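Plevcombe Lunchtasche, dunkelblau – nach knapp einem Schuljahr

Kurz vorweg, hab wenig Zeit, muss gleich los. Aber es kamen Fragen zur Tasche und ich hatte es versprochen.

Gekauft im April bei Kuipers, online. Ging schnell, Karton viel zu groß, egal. Farbe ist ein sattes Marineblau, Griffe und Reißverschlusskante hellgrau. Gefällt mir. Die Variante in Rosa gab es auch noch, die hat uns aber nicht interessiert.

Wofür: Pausenbrot für zwei Kinder plus mein eigenes Mittagessen, je nachdem wer die Tasche zuerst schnappt. Vorher hatten wir eine von Dondlow, da ist nach kurzer Zeit der Griff ausgerissen. Die war allerdings auch billiger.

Größe. Wichtigster Punkt für mich. Die meisten Lunchtaschen sind für flache Dosen gebaut und sonst nichts. Hier passt bei uns rein: eine Dose, Banane, Joghurt, eine kleine Flasche quer. Brötchen noch obendrauf, wenn man vorher ein bisschen überlegt. Große Brotdose mit Fächern geht auch, dann ist aber Schluss. Meine hohe Thermoskanne passt nicht, die muss extra in den Rucksack. Gewogen hab ich die Tasche leer auch: 287 Gramm auf der Küchenwaage. Find ich ok.

Stand. Boden ist breiter als oben, deswegen kippt sie auf dem Tisch nicht um. Klingt banal, aber die alte lag morgens immer auf der Seite und man musste mit einer Hand festhalten und mit der anderen stopfen. Jetzt Reißverschluss auf, Sachen rein, fertig. Um halb sieben zählt das.

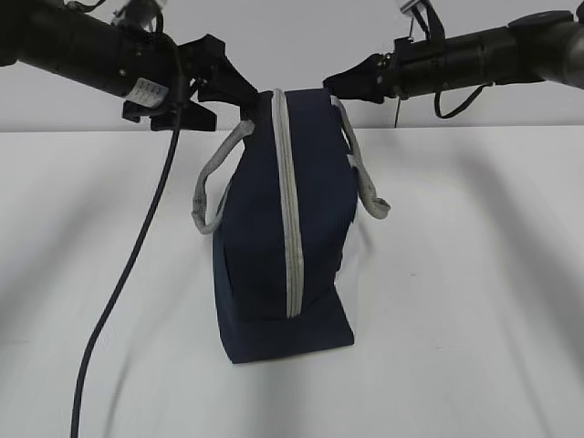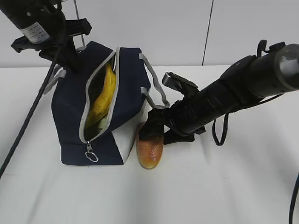
Reißverschluss läuft. Am Anfang etwas hakelig an der Rundung, da muss man beim Zumachen kurz nachfassen, inzwischen besser. Der Ring am Zipper ist praktisch, den kriegt auch der Kleine zu fassen. Weit aufmachen lohnt sich, sonst wühlt man.

Brötchen: länglich und weich geht gut, wenn es als letztes reinkommt. Unten drin wird es platt. Ist bei jeder Tasche so, ich schreib es nur weil in einer anderen Bewertung jemand deswegen einen Stern abgezogen hat. Naja.

Griffe sind weich und schneiden nicht ein, auch mit voller Flasche nicht. Hängen halt links und rechts runter und sind beim Einpacken manchmal im Weg. Was mich mehr stört: sie werden schnell schmuddelig. Hellgrau eben. Mit Gallseife und alter Zahnbürste geht das meiste raus, der Fleck vom Kirschsaft ist geblieben.

Kühlen: mittelmäßig. Mit einem Akku von Vistgate bleibt der Joghurt bis zur großen Pause frisch, bis zum Nachmittag würde ich mich im Sommer nicht drauf verlassen. Hab an einem heißen Tag mal ein Thermometer reingelegt, mittags waren es 16 Grad. Für Obst und Brot völlig egal, für Wurst wär mir das zu warm. Ohne Akku kann man sichs sparen, dann ist es eine normale Stofftasche.

Reinigung. Innen auswischen, trocknen lassen, offen stehen lassen. Einmal hatte ich sie in der Maschine (ausgelaufener Trinkjoghurt, war nicht anders zu retten), kalt und im Wäschenetz. Form ist geblieben, nur eine Naht innen steht seitdem etwas ab. Bananengeruch hält sich übrigens hartnäckig, da hilft Natron über Nacht.

Preis: 38 Euro. Puh. Für eine Lunchtasche schon viel, im Angebot hätte ich weniger gemekcert. Andererseits war sie jetzt mehr als 100 mal im Einsatz und bis auf die Flecken und die Naht ist nichts dran.

Was fehlt: ein Innenfach. Löffel und Serviette fliegen lose rum und liegen immer ganz unten. Ein Namensfeld wäre auch schön gewesen, wir haben jetzt einen Anhänger dran gemacht.

Vier von fünf Sternen. Würde sie wieder nehmen, dann aber gleich eine zweite dazu, weil die Kinder sich jeden Morgen drum streiten. Wenn jemand Maße innen braucht, schreibt drunter, ich mess heut Abend nach.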